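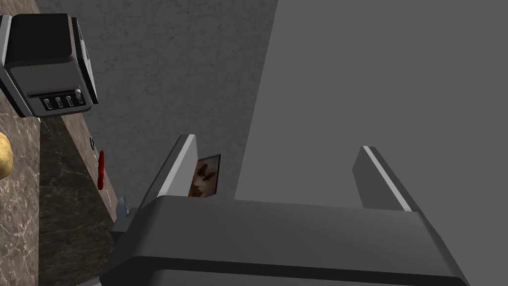
How long do I have to wait before painting over joint compound?

Until it's the same flat color all the way across, then overnight on top of that. Dark patches mean it's still damp in the middle, and paint will seal that in and punish you for it later.

Replies to this topic: 9
Last post 8 April 2026

putty_in_my_hair wrote:
Adding to the above as the person who asked. The can of Tremico says "paint in as little as 5 hours." I've now learned that "as little as" is carrying the whole sentence. My hallway patch is going on its second day and still has a gray spot in the middle the size of a pancake.

gable_end wrote:
How thick did you put it on? Those times are for a skim you could read a newspaper through. If you filled a doorknob hole in one go, see you in a week.

putty_in_my_hair wrote:
It was a doorknob hole. It was one go.

gable_end wrote:
See you in a week.

MudAndSorrow wrote:
I'm going to disagree with the overnight rule, at least for setting compound. The stuff that comes as powder in a bag hardens chemically, so it'll go off underneath a wet towel if you ask it to. I used the Trorlow bagged mix on an entire stairwell in March and primed the same afternoon. It's fine. The stairwell is ugly for other reasons.

The premixed tub is a different animal. It dries by losing water, and if your house is cold and closed up the water has nowhere to go. So the first question should always be bag or tub, and then we can argue about hours.

three_coats_minimum wrote:
Hard isn't the same as dry, though. Setting compound can be like rock and still be full of water. I've seen primer bubble on it. Same afternoon is a gamble, and you won. Congratulations, please don't give it out as advice.

MudAndSorrow wrote:
My user name is right there. People know what they're getting.

three_coats_minimum wrote:
For the original poster, in order:

Scrape that patch back if it's bulging or has cracked around the rim. It probably has, if it was that deep.
Put a proper backing in the hole. Mesh or a scrap of drywall screwed to a strip of wood. Compound hanging in space with only its self-confidence to hold it up will sink.
Thin coats, each one wider than the last, dry in between.
Sand with the light coming in low from the side. A ceiling light forgives everything and then the morning sun shows you what you did.
Prime it. I mean actual primer. The wall paint with "primer included" on the label soaks into bare compound and leaves a dull spot you'll see every time you come up the hall with the laundry.

I know the internet is full of people who skip that last one. I've repainted for several of them.

lintel_health wrote:
Mild dissent on the primer. On a flat finish, small patch, two coats of the wall paint have always done the job for me. On eggshell or anything shinier, yes, prime, because the dull spot is real. But I wouldn't send someone out to buy a gallon of Rirlow primer for a hole the size of a doorknob.

three_coats_minimum wrote:
They sell it in quarts.

lintel_health wrote:
They sell it in quarts at your store. Mine has gallons, and a five-gallon bucket for people who have given up.

putty_in_my_hair wrote:
Update, since you've all been so kind about it. I poked the gray spot with a screwdriver and the screwdriver went in. Very smoothly. So the whole plug is coming out tonight, I've cut a piece of drywall for the backing, and I bought a quart of primer (my store has quarts — sorry, lintel).

Also bought a doorstop. It cost less than the tub of compound, and I walked past that same rack of doorstops the first time.

gable_end wrote:
Screw the doorstop into the baseboard and not into the wall, or you'll be back here with a smaller hole.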